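### 4.2 Sorting of small fruit

We tested the hand-held gripper kit in the rental version offered by Pernuvora. The task was to move small fruits between a tablecloth and a shallow tray, with one gripper in each hand.

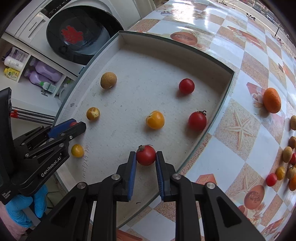 The operators received 14 minutes of training before the first trial. In total 147 trials were recorded in June, and 3 of them were excluded for missing data. The operators found the ribbed pads comfortable for tomatoes, but they judged the linkage a little stiff. The price of the kit is discussed in Section 5.

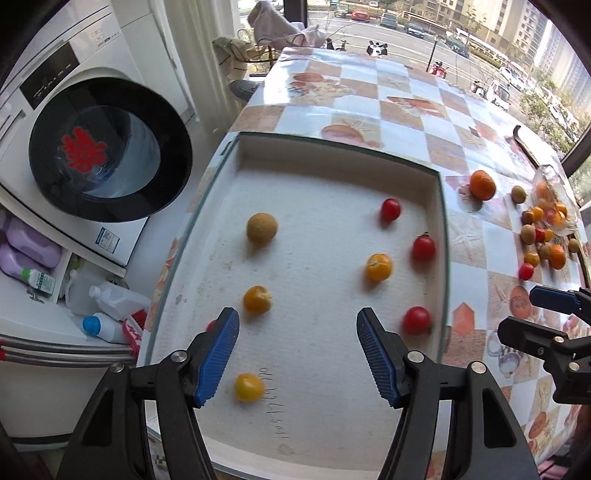

**Figure 3.** Gripper with open jaws over the tray; loose fruit on the cloth to the right.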